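Old tower: repaste, reseat the RAM, or just retire it?
Print this thread | E-mail this thread

fanar_59
Posted Wednesday, March 22, 2023

I have an older desktop that shuts itself off after 29 minutes or so of work. No blue screen, it just goes dark. The fans spin. I paid 400 for it used from a place called Mansour and would like another year out of it. Where would you start?

Mastcombe
Reply #1

Heat first. Take the cooler off, clean the old paste, put on new. If that doesn't do it, swap the power supply.

knasser_bench
Reply #2

I'd do the power supply before touching the cooler. Sudden off with no error is a PSU to me. Pulling a cooler on an old board is a good way to bend something.

Mastcombe
Reply #3

Disagree. Paste costs almost nothing and a supply doesn't. Do the cheap thing first. My order, with the tower unplugged:

1. Lay the case on its side, side panel off, board facing up. Don't work on it standing.

2. Blow out the dust. Get the drive cage too.

3. Cooler off, old paste off the processor with alcohol and a lint-free cloth. Leave the chip in its socket with the retention frame closed.

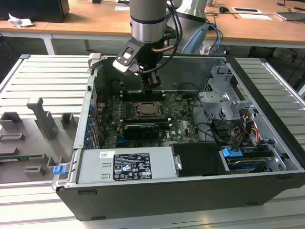

4. Reseat the memory. One stick at a time, in the slot nearest the processor first if your manual allows it.

5. Small dot of paste, cooler back on, tighten the screws in a cross pattern.

6. Check the data cables at both ends. They work loose.

knasser_bench
Reply #4

Step 4 is wrong for a lot of boards. Some want the far slot filled first. Read the manual.

Mastcombe
Reply #5

That's why I wrote "if your manual allows it."

fanar_59
Reply #6

Did steps 1 to 5 last night. It ran through the evening with no shutdown. I skipped the cables — they looked fine.

knasser_bench
Reply #7

One evening isn't a test. Still say check the supply.

Comments (3)

Elie Nassar: Same fault on mine. It was the supply.

Kyu-ri Ko: Mine was paste. Dried to powder.

Colura: Can someone post the manual link for step 4?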